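Mekine Museum of Everyday Things
Young Visitors' Pages

Boxes, Lids and Linings

Look around any home and you will find boxes. There are boxes for shoes, for tea, for pencils and for buttons. People have kept their belongings in boxes for more than 4000 years, and the basic idea has hardly changed. A box has a bottom, it has sides, and it has a space in the middle. The space is the part we use.

The Hutsuliak Gallery, on the first floor of the museum, is given over entirely to small boxes. This page explains some of the words you will meet on the labels there.

The space inside a box is called the cavity. Some cavities are deep, like the inside of a biscuit tin. Others are shallow, like the inside of a paintbox. When something sits a little lower than the edge around it, we say that it is recessed. The edge itself is called the rim. A rim helps to stop small objects from rolling out, and on many boxes it also holds the lid in place.

It is sometimes hard to tell a box from its lid. Turn a shoebox lid upside down and it becomes a shallow tray. Museum staff have to look closely at how the edges are made before they decide which part is which, and now and then they have to write "box or lid" on the label.
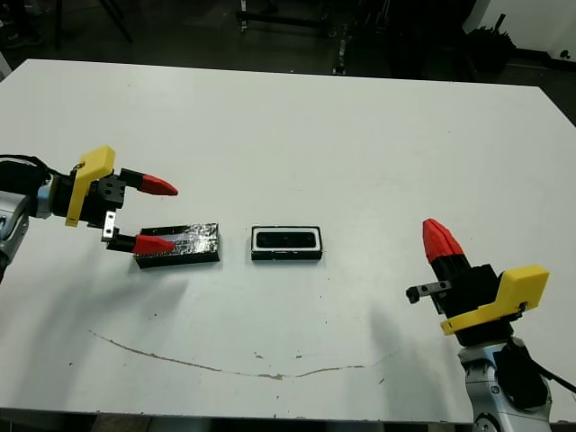
Two small black objects on a white table. One has a top covered in crinkled foil. The other has a white inner rim and a recessed black space.

Foil is a very thin sheet of metal. The kind found in most kitchens is made of aluminium. It is so thin that it can be folded by hand, and it keeps its creases afterwards. A smooth piece of foil reflects light evenly. Once the foil has been crinkled, each tiny fold faces a different way, so the light bounces off in many directions. We then see bright patches beside dull ones.

Makers also use foil, paper or cloth inside their boxes. A layer of this kind is called a lining. Tea merchants in the town of Dririmitz lined their chests with metal foil to keep out damp air. The Plernetti workshop, which made boxes for jewellers, preferred soft cloth, which does not scratch.

Something to try at home

You will need a small cardboard box with a lid and a sheet of kitchen foil. Please ask an adult before you begin.

Cut 3 pieces of foil, each large enough to cover the lid. Leave the first piece smooth. Fold the second piece 5 times and open it out again. Crumple the third gently into a ball, then flatten it with your hand. Lay each piece on the lid in turn, close to a window, and look at the pattern of light. Draw what you see.

The Hutsuliak Gallery is suitable for children aged 5 to 12. A drawing table is provided on Wednesday afternoons, and paper and pencils are supplied by the museum.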